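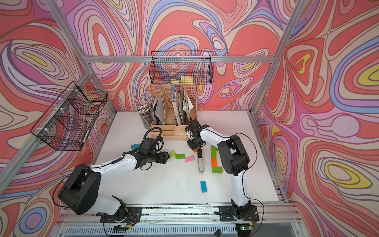 ミアコム(Mircombe)にて、2025年4月22日

壁紙の話をまた書きます。前回「もう当分書かない」と宣言したのに、メールをくださる方が意外といて(ありがとうございます!)、廊下はどうなったの、途中で投げたんじゃないの、と聞かれるもので。投げてません。投げかけたことは認めます。

おさらいすると、うちは坂の途中にある細長い借家で、玄関から台所まで窓のない廊下がずるずる続いています。去年の9月に越してきたとき、この廊下の壁は全部ベージュでした。ベージュというか、お茶をこぼして拭いたあとみたいな色。昼でも電気をつけないと靴の左右を間違えるくらい暗くて、大家のモルフィズ・ハンフリーズさん(Morfudd Humphreys、このつづりでどう読むのか、最初は本人に三回聞き直しました。カタカナはいまだに自信なし)に「白く塗ってもいいですか」とおそるおそる聞いたら、電話の向こうで少し黙ってから、「白なんてつまらないじゃないの」とおっしゃる。

つまらない、と大家さんに言われた借家人はどうすればいいんでしょう。日本で借りていた部屋なんて、画びょうの穴ひとつで引っ越しの日に胃が痛くなっていたのに。

で、柄物にすることにしたわけです。

柄物の壁紙といえば、私の中では祖母の家のトイレです。茶色とオレンジの丸が、伸びたり縮んだりしながら床から天井まで続いている、いかにも昭和な柄でした。子どものころは怖くて、夜中に行くと丸がこちらへにじり寄ってくる気がして、ドアを少し開けたまま用を足して叱られました。ところが大人になって法事で行ったら、もう白いビニールクロスに貼り替えられていて、これがものすごく寂しかった。あの怖い丸が見たかったのに、と思いながら手を洗ったのを覚えています。叔母に聞いたら「あんな派手なの、みんな嫌いだったでしょ」だそうで。えー、そうかなあ。

そんなわけで、怖いくらいの柄がいい、というのが最初からありました。ただ、いざ選ぶとなると腰が引けるんですよね。町の壁紙屋のロウランズ(Rowlands)で見本帳をめくっていると、手が勝手に小さい花とか細い縞とかのページに戻っていく。お店のイーアン・エリスさん(Ieuan Ellis)は無口な人なんですが、私が三度目に同じ小花のページを開いたところで、横から黙って別の見本帳を差し出してきました。ロジエ(Rosier)という名前のシリーズで、表紙からしてもう、うるさい。めくったら桃色と水色とからし色がぐにゃぐにゃに混ざっていて、マーブル紙と等高線と溶けたアイスクリームを足したような柄でした。

「これ、廊下に?」と聞いたら、
「廊下だから」と。

あの人、あの日それしか言わなかったんじゃないかと思います。でもそれで決まりました。居間だと毎日ずっと見ることになるけれど、廊下は通り抜ける場所なので、うるさくても平気なんですって(これは後日、もう少し機嫌のいいときに教えてもらいました)。それに暗い場所の白い壁は、結局ただの灰色に見える、とも言っていました。たしかに。うちの白い天井、夕方にはねずみ色です。

値段も書いておきます。壁紙が4本と糊と刷毛、全部で212ポンド。高い! レシートをしばらく冷蔵庫に貼って眺めていました。家賃の足しにもならない壁にそんなに、と思わなくもないのですが、外に飲みに行かない冬だったので、そのぶんということにしてあります。
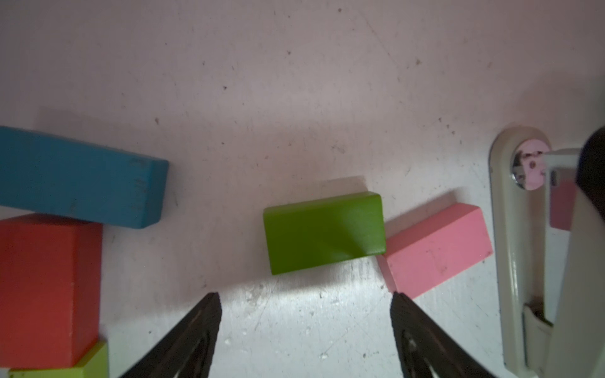

貼る作業のほうは、これはもう、なめてました。日本で実家の襖を張り替えたことがあるから大丈夫、という謎の自信があったんです。襖は平らです。そして四角い。この家の廊下は平らでもないし四角くもない。天井の高さが玄関側と台所側で違うし、角という角がちょっとずつ丸いんですよ。下げ振り(糸の先におもりをつけたもの)を垂らしてまっすぐの線を引いたら、どう見てもドア枠のほうが斜めで、え、どっちに合わせるの、と床にしゃがんだまま固まりました。

答えを先に書くと、下げ振りを信じるのが正解です。私は最初の一枚をドア枠に合わせてしまい、二枚目、三枚目と進むにつれて柄がだんだんおじぎをしていって、台所に着くころには全体が坂道を下っている感じになりました。家の外も坂なのに中まで坂。泣く泣くはがしました。

はがすときのコツはひとつだけ、早くやること。翌朝まで悩んだら、もうべりべりに破れます。私は糊がまだ動くうちに決心できたので、破れたのは一枚で済みました。その一枚は今、階段下の物入れの内側に貼ってあります。開けるたびにぎょっとして、なかなか楽しい。

柄合わせについても少し。こういう流れるような柄は、花柄や縞より継ぎ目がごまかしやすそうに見えるでしょう。私もそう思っていました。でも人間の目って、線がつながっているかどうかには妙に厳しいんですね。ほんのちょっとずれただけで、そこだけ川がせき止められたみたいに見える。床に広げて隣どうし並べて、つながる場所を探して、印をつけて、切る。これをやっていたら一日が終わりました。120センチの作業台をお隣から借りていたのに、結局ほとんど床で作業していて、膝がひどいことになりました。座布団を敷けばよかった。次があれば敷きます。

糊はズセオ(Zuseo)という、紙ではなく壁のほうに塗るタイプのものを使いました。これは楽でした! 昔ながらの、紙に塗って畳んで待って、という手順がないので、一人でもなんとかなります。ただ、塗ってから「やっぱりお茶にしよう」はだめです。やりました。戻ってきたら端のほうが乾いていて、塗り直しです。お茶は先に飲む。

結局、全部で3日。ハンフリーズさんには一日で終わりますと言ってあったので、二日目の夕方に様子を見に来られたときは気まずかったです。まだ半分ベージュ、半分ぐにゃぐにゃで、廊下の真ん中に私が糊だらけで座っている。ハンフリーズさんはコートも脱がずに端から端までゆっくり歩いて、それから「私の姉が見たら倒れるわね」とおっしゃいました。褒め言葉だと思うことにしています。その日はバラブリス(干しぶどうの入ったウェールズのパン)を置いていってくださったので、たぶん合ってるはず。バターをこれでもかと塗って、床に座ったまま食べました。

住んでみてどうか、というのが一番よく聞かれるところですね。

まず、明るくはなりません。ここは期待しすぎないほうがいいです。窓がないものはない。でも「暗い」から「濃い」に変わった感じはあって、電気をつけたときの気分がぜんぜん違います。前は電球がベージュを照らしてもベージュだったのが、今はつけるたびに壁がわっと起き上がるような。電球は少し黄みのあるものに替えました。白っぽい光だと桃色がハムの色になります。これは本当に気をつけてください。ハムの廊下で二週間暮らしました。

それから、物を掛けるのが難しくなりました。越してきてすぐ掛けた版画も、日本から持ってきたカレンダーも、柄に負けて見えなくなる。額をいくつか試して、今のところ勝てているのは真っ黒なものか、真っ白なものだけです。木の額はだめ。金色はもっとだめ。鍵を入れるかごも、前の籐のやつは壁に溶けてしまって、家を出る前に毎朝さがすはめになりました。黒いものに替えたらちゃんと見えます。柄の前には、はっきりした無地。祖母の家のトイレにも、そういえば真っ黒な一輪挿しがありました。祖母はわかってたんですね、きっと。花はいつも造花でしたけど。

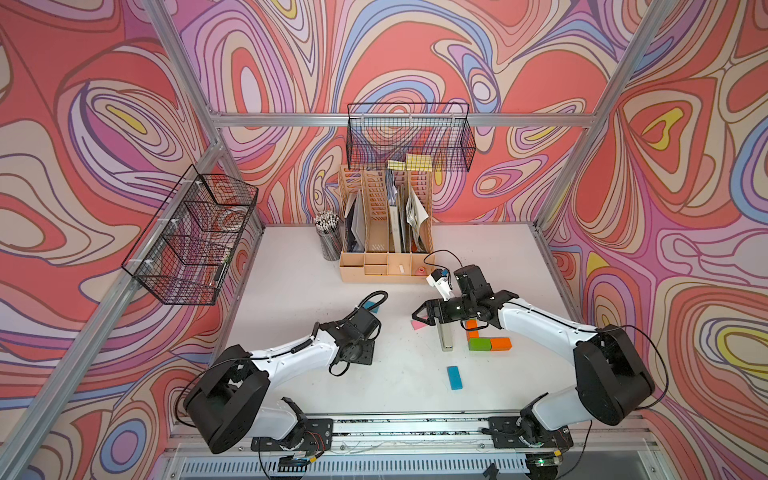 渦を巻く柄の壁に、黒いワイヤーのかご。台は白。

あと、床です。床まで気が回っていませんでした。うちの廊下の床は灰色がかった古いタイルで、前はみすぼらしいなあとしか思わなかったのに、壁がこうなってからは、下が静かで助かったと思うようになりました。玄関マットも、花模様のを買いかけてやめて、無地の紺にしました。見本帳だけ見て決めるときって、壁のことしか考えていないんですよね。床と天井とドアの色も一緒に紙に塗って、並べて眺めてから買うのがいいと思います。私はやりませんでしたが。運がよかっただけです。

慣れるか、という質問もありました。慣れます。ひと月もすると、目の端で流れていくだけになりました。ただ、風邪で熱を出した夜だけは別で、水を飲みに台所へ行く途中、壁がゆっくり動いていました。子どものころのトイレと同じです。怖いのと懐かしいのが一緒に来て、しばらく廊下に立っていました。あれはあれで、まあ、悪くなかったです。熱は翌日下がりました。

後悔しているところも書いておかないと不公平ですね。電気のスイッチのまわりの切り込みが汚いです。プレートを外さずに、横着してカッターでぐるっと切ったら、すき間から元のお茶色がのぞいています。毎日触るところだけに、毎日目に入る。余った紙を小さく切って埋めようとして、今度は柄がずれて、もっと目立つようになりました。エリスさんに写真を見せたら、ふっと鼻で笑って、見本の切れ端を一枚くれました。これでもう一回やれ、ということらしいです。次の雨の日にやります。

そうそう、それで、実は余りがまだ半巻き残っています。引き出しの底に敷くとか、本のカバーにするとか、いろいろ考えてはいるのですが、今いちばん気になっているのは二階のトイレです。狭いんです。窓も小さい。壁はもちろんベージュ。

ハンフリーズさんにはまだ聞いていません。半巻きで足りるかどうか、今夜メジャーを持って入ってみます。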